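Brerneck gripper drift fault

The Brerneck gripper drift fault was a recurring tracking failure in the Brerneck, a pair of hand-held grippers made by the small firm Grilach and used for teaching robot arms by demonstration. A person holds one gripper in each hand and carries out an everyday chore, such as lifting a cap off a stand, while the position of each gripper is recorded so that a robot can later be trained to repeat the motion. The fault caused one gripper's recorded position to slide slowly away from its true one, often without any warning to the person doing the work.

Discovery

The trouble first came to light at the Doucette workshop, where a robot arm trained on new recordings kept closing its jaws a little to the left of whatever it was meant to pick up, and on one occasion pressed down hard enough on a stand to bend it. Nobody was hurt, as the arm was behind its guard at the time, but the run was stopped and the arm was kept switched off for the rest of August. Olumide Olatunji, the engineer who looked into the matter, at first suspected the arm itself and spent a good many patient days checking its joints, all of which were found to be in fine order. Only when he went back to the recordings did he find the error, and by then 98 of the first 1000 were affected.

Cause

The fault was traced to the marker plate on top of each gripper. The plate was held by a single screw, and with steady use the screw worked itself loose by a very small amount, letting the plate tilt. Because the tracking software, Fimier, took the angle of the plate as the angle of the hand, even a slight tilt threw off the position of the jaws, and the error grew the longer a session went on. A tug on the gripper's cable could make matters worse, especially when the person reached across the table and the cable pulled tight along the forearm.

Remedy

Grilach supplied a second screw and a small locking washer for each plate, and Fimier was changed so that it stopped recording whenever the two grippers disagreed about a known resting point. Users were also asked to repeat the resting check after every 14 recordings, a chore that was not much loved at first but soon became a habit. The revised notice, dated June 14, 2025, adds advice on leaving slack in the cables. Some 3000 recordings have since been made at Doucette with the altered plates, and the drift has not been reported there again.
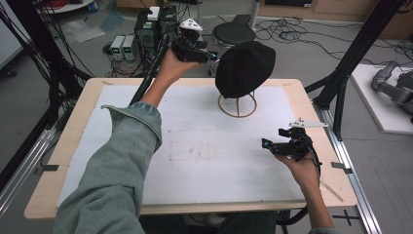

Hand-held grippers with white marker plates in use at a table, with a black cap resting on a round wire stand.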